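# Galerie — préparer l'achat d'une cellule d'emballage à deux bras

Cette page accompagne le dossier d'équipement de l'atelier floral Perron pour le prochain exercice. Elle s'adresse à ceux qui doivent se prononcer sur le devis et qui n'ont pas suivi les échanges de mars avec les fournisseurs. Les montants sont hors taxes. Le tableau complet reste dans le classeur partagé, onglet « Cellule 2 bras ».

Mise à jour : 5 avril 2018. Rédaction : Matěj Kováčik.

## Le besoin

L'atelier emballe à la main tous les bouquets ronds vendus en ligne. Le geste est toujours le même : papier posé en diagonale, bouquet dessus, rabat, ruban. Pendant les périodes de pointe, ce poste bloque les autres. Nous demandons une cellule capable de prendre en charge les bouquets simples, avec un opérateur pour l'alimenter et contrôler la sortie. Les compositions hautes et les coffrets restent manuels.

Deux fournisseurs ont répondu par écrit, Wuvow et Wurnton. Un troisième n'a pas donné suite après la première visite.

## Ce que comprend le budget

- **Deux bras et leurs pinces.** C'est le poste principal. Il faut compter les deux : un bras seul ne peut pas maintenir les tiges et rabattre le papier.
- **Le rail commun.** Wuvow le facture à part, Wurnton l'inclut dans le châssis. À vérifier ligne par ligne avant de comparer les totaux.
- **L'enceinte.** Parois claires et unies demandées par les deux fournisseurs. L'éclairage n'est compris dans aucune des deux offres.
- **Un jeu de doigts de rechange.** 356 euros chez Wuvow. Wurnton ne vend que la pince complète, ce qui change le calcul dès la première casse.
- **Le câblage et les fixations.** Petit poste, mais il revient chaque année. Nous avons prévu une enveloppe d'entretien de 2000 euros pour l'ensemble.
- **La formation.** 21 heures au total, à répartir sur deux personnes de l'atelier.

## Délais et place

Wurnton annonce 19 semaines entre la commande et la livraison, Wuvow n'a pas voulu s'engager au-delà d'un trimestre. L'emplacement retenu est celui de l'ancienne table de coupe, côté quai. Il faudra une prise supplémentaire et déplacer l'étagère à papiers. L'électricien est déjà prévenu ; son devis n'est pas encore arrivé.

Le site d'Avthorpe a proposé de prêter son transpalette pour la mise en place. Rien à budgéter de ce côté, sauf le transport aller et retour.

## Les consommables

Le papier et le ruban ne changent pas de fournisseur. En revanche, le papier devra arriver en feuilles prédécoupées — le rouleau oblige à ajouter un module de coupe que nous n'avons pas chiffré. Les chutes imprimées que nous utilisons aujourd'hui pour les petits bouquets peuvent encore servir au réglage.

Pour les rubans, un bac à cases suffit. Inutile d'acheter le distributeur proposé en option : il n'accepte qu'une largeur, et nous en avons trois en stock.

## Le poste d'emballage

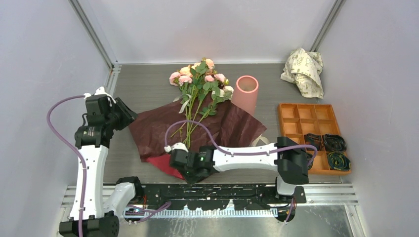 Bouquet de roses roses sur papier bordeaux, la pince du bras droit au-dessus du papier, juste sous les tiges. Les deux bras partagent le rail avant, et le bac orange à douze cases occupe le côté droit du plan de travail, avec des rubans noirs imprimés en doré. C'est cette largeur, bac compris, qu'il faut reporter sur le plan de l'atelier.

## Points à trancher avant commande

1. Pinces : doigts remplaçables ou pince complète. L'atelier préfère les doigts remplaçables.
2. Éclairage : l'acheter avec la cellule ou le faire poser par notre électricien.
3. Contrat d'entretien : la première année est comprise chez Wurnton, en option chez Wuvow. L'enveloppe indiquée plus haut ne couvre pas ce contrat.
4. Reprise : aucun des deux ne reprend le matériel en cas d'arrêt du projet. Demander au moins une clause de report sur la livraison.

Les remarques sont à porter directement dans le classeur, colonne « Avis », avec vos initiales. Les questions techniques passent par Matěj — merci de ne pas écrire séparément aux fournisseurs tant que les offres ne sont pas closes.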